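Crumbs, Sponges and the Bedroom Bin: a Talk with Horácio Valente
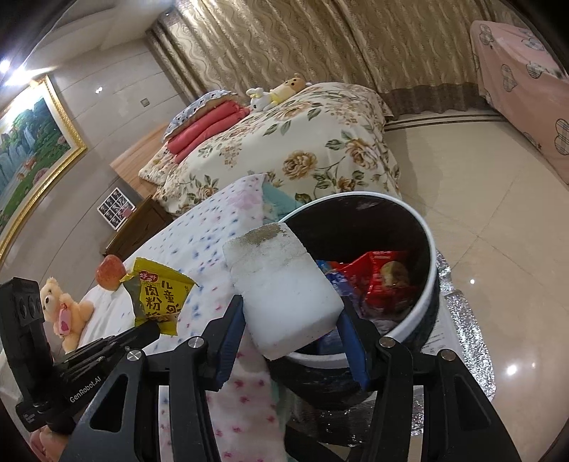 A used sponge over the bedroom bin, with snack wrappers inside.

Horácio Valente has cleaned other people's bedrooms for a living since he moved to Clisbridge, and now he teaches a short evening course for parents. His subject is small: how to keep a room clean when children eat, sleep and play in it. We met in December at his kitchen table, at four in the afternoon, and he had already put out tea.

I asked him first why he begins the course with the bin. "People start with the bed, they make it look nice," he said. "Then they find a wrapper under the pillow and must open it all again. I say, first bring the bin next to the bed. Then everything that is trash has a short way to go."

He likes a round bin with a wide mouth. A lid, in his opinion, is good for the kitchen but makes trouble in the bedroom, where a child will leave the wrapper on top of it and go away. Some families put a silver mat under the bin, and he approves. "It wipes in one minute. With carpet you need the machine and your patience."

The sponge takes a full evening of the course. Horácio buys white foam ones in boxes of 60, and a box used to last him a season. He uses them dry on crumbs, with short strokes toward himself, and he turns the sponge over the bin often. "When the brown bits sit on the edge and do not fall, you tap it. If they still don't fall, the sponge is finished for beds. You can keep it for shoes."

Has he any rule against food in bed? He laughed at this. His own daughter ate pork floss from the packet in her bed until she was 9, and he never won that fight. What he asks of parents is that an open packet does not stay on the sheet overnight. Whole fruit worries him less. "An apple is not a problem. A half apple is a problem."

We talked for a long time about toys. Teddy bears and rabbits should go to one side before the sponge comes out, he told me, and it is best to move them to a second bed if the room has one. He shakes each toy once near the window. In a course last winter, a mother from Gremmont asked if she should wash them every week, and he told her that once a month was enough for her house.

About quilts he is more strict. They should be folded and put against the wall, on top of the pillow, before any crumb is touched. A small print on a sheet hides dirt very well, so he goes over it with his hand - the palm finds what the eye does not.

The course costs 80 for two evenings, tea included. Horácio is now writing his notes down in a small book, and he has 425 pages by hand, which his daughter says is too many for a book on crumbs. He plans to cut the chapter on curtains first.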